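Print | E-mail

Notebook, Multonside bench group
4/29/25

Continued from the page on the sorting line. Today no programming, only watching and talking with people.

The Rindarix cell is now taking the small parts order from Montes, all of it, since the second shift of last week. Before the cell, the target per shift was 2314 pieces by hand. The cell is set to 3000. On paper this is the whole story, and it is what Galcombe asked us to report. I want to write down the rest before I forget.

What the people did before: pick, look, turn, put in the box, close the box, bring the box. What they do now: bring the box, open the box, check, close the box, bring it back. The picking is gone. The looking has become checking, and it is not the same work. When I asked one operator how she finds it, she said her hands are less tired and her eyes are more tired. I heard almost the same from another person at the end of the shift, so I think we should take it seriously.

Rejects. The cell put out 352 pieces as "unsure" in one shift. Each of these must be decided by a person. In our December plan we wrote that this would be a side task. It is not a side task. At the beginning of the shift it is quiet, then many come together and the person at the desk has no pause. I tried to do it myself for one hour and I made 2 wrong decisions, both near the end. I was also slower than I expected.

Other things I noted:
- The alarm tone of the cell is the same as the tone of the old press. People look up at the wrong machine. Easy to change, please let us change it.
- Operators are not allowed to pause the feeder. They must call the line lead. Why? I could not find who decided this.
- The screen text says "operator intervention required" also when only a box must be changed. It sounds like a fault and new people get nervous.
- Chairs. The checking is done sitting, and the chairs come from the meeting room. They are too low for it.

The checking was moved to the ordinary office desks, because the room next to the cell is too loud for long concentration. The boxes are carried there and handled one at a time, with both hands. It is a calm place but it has a price: the person who checks does not see the cell any more, and does not know how many boxes are waiting.

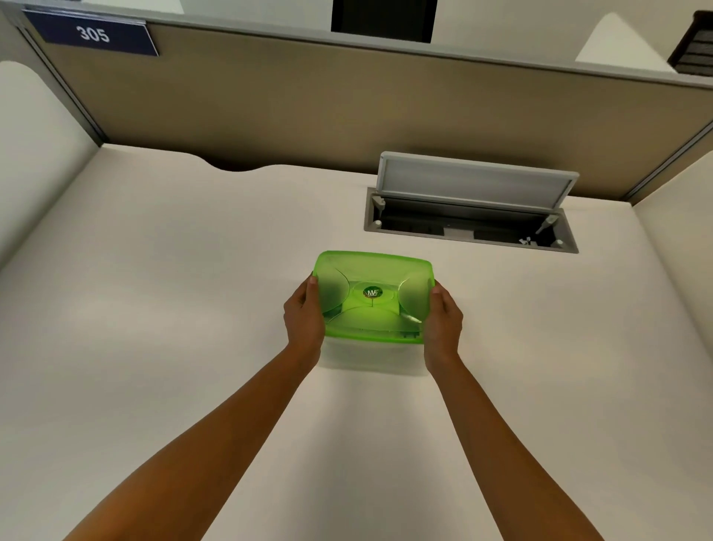
Junhao Li: I agree with the noise, but I would not leave the checking so far away. If the person can't see the cell, she learns nothing about why it is unsure. Before, they told us about a bad batch after ten pieces. Now we hear it the next day. Could we give them the pause button first, and then talk about speed?

I have no good argument against this. I asked Yulan Wei for the access rights on the feeder, and she will look at how the permissions are set. To do from my side: new tone, new screen text (short, with the word "box" in it), ask for proper chairs. Also write the time beside each unsure piece, so we can see when they come together.

Report for Galcombe stays open until the pause question is answered.

Print | E-mail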